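From: Ewan Rutherford
To: bin-picking list
Subject: Re: Stukia pick kit, anyone running it?

Callum Kinnear wrote:
> We had the Basmont rep in again and he's pushing the Stukia
> kit hard. Says it does random bin picking of rectangular parts
> out of the box, no CAD upload, no tuning, and that one
> customer did 200 picks in a row without a miss. Price is
> lower than what we paid for the vision side alone on the last
> cell. Has anybody here put one through its paces? I have to
> give my boss a yes or no before the end of September.

Callum,

I'd ask the rep what happened on pick 201. I'm only half joking. A run that stops on a round number was stopped by a person, and I'd like to know why they stopped it there and how full the bin was when they did.

We have the kit on a trial license and I've spent more evenings with it than I planned. Setup was quick, I'll give them that. The part where it falls down for us is long blocks in a metal bin once you're near the bottom. With a heap of parts, something is nearly always on top with both long sides clear, and any decent system will find it. Get down to the last few and you have one lying across another, one tight against the wall, and a shiny scuffed floor throwing glare back at whatever is looking at it.

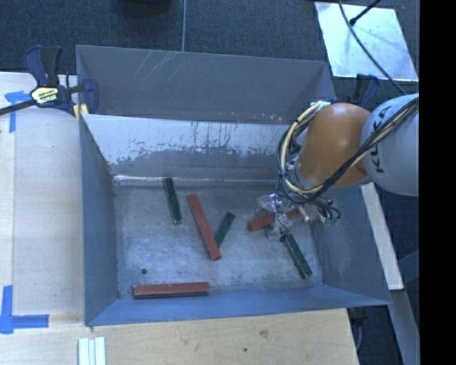

The wall cases are the ones I'd test first. Stukia's answer is a setting called "edge retreat," and as far as I can tell all it does is skip any part closer to the wall than the distance you type in. The log then reports the bin as finished. In my last batch of trials it called 27 bins finished and I went in by hand after it on a good share of them. None of those show up as a miss, so be careful what "without a miss" means on the data sheet.

Crossed blocks are better but slow. It wants 2 scans before it commits — sometimes it then picks the lower one anyway and drags the upper one along.

Ross Cowie told me the Maes software handles walls properly, but he was quoting their brochure, so I'd put that in the same pile for now.

If I were you I'd ask Basmont for a loan unit, load your own parts in your own beat-up bin, and count what's left behind. If they'll only demo in their showroom, take that as your no.

Ewan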